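Pralovgate Guesthouse Opens Its Refreshed Rooms for October

PRALOVGATE: The Brumivum, the guesthouse on Rendell Street, is opening 15 refreshed bedrooms this October, each with space for a bed and a full sofa. The rooms were planned with local interiors firm Hughes, and the team is thrilled to finally hand over the keys!

"People come to us for a weekend and they want somewhere to sit that isn't the edge of the bed," said Gwilym Samuel, manager of the Brumivum. "So every room now has a proper sofa, a lamp by the bed and a bit of floor you can walk across in your socks. I'm so pleased with how calm they feel." 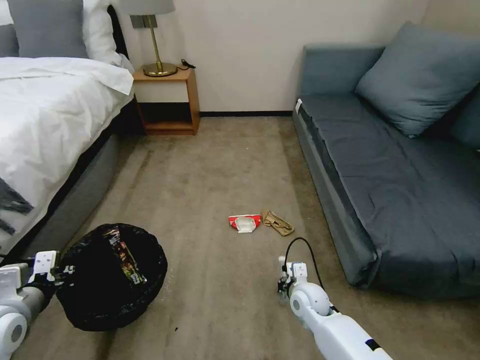 A bedroom at the Brumivum, with white bedding, a wooden nightstand and a blue-gray sofa.

The colors stay soft all the way through (gray, cream, blue and a little warm wood), and the nightstands have an open shelf underneath for books, glasses and whatever else comes out of your pockets at night. The housekeeping routine has been rewritten to go with the new layout. Trash and anything left on the carpet gets picked up first, then the bed is stripped and made, then lamps and nightstands are dusted, and the vacuum comes out last, working from the far wall back to the door. Sofa cushions are lifted every time, too – Samuel says that's where most of the lost earrings turn up.

Housekeeping now has 80 minutes for a room between long stays, and the guesthouse is looking for 4 more people to join the team. No hotel experience is needed, and training is paid.
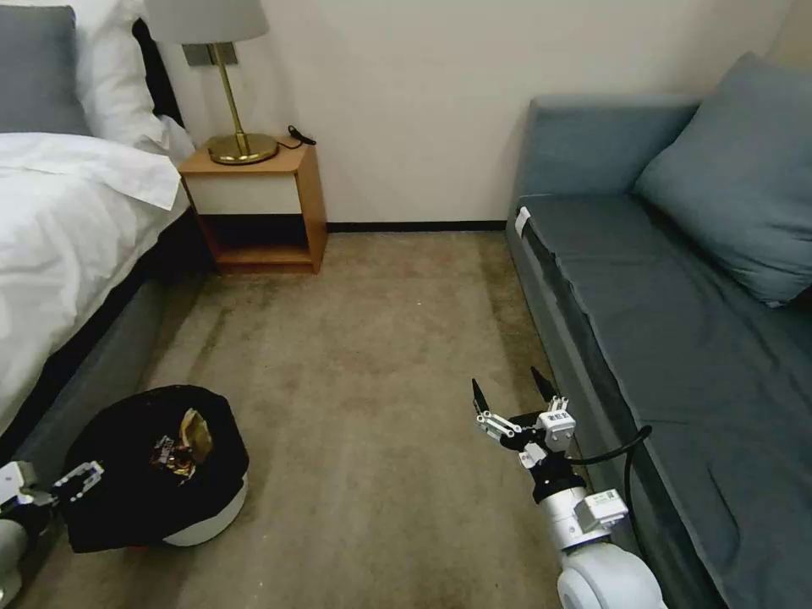
Can I see a room before I book?
Visitors are welcome on Saturday afternoon, when one of the rooms will be open to look around. Ask at the front desk and someone will take you up.

Bookings and job inquiries: the Brumivum front desk, extension 2473.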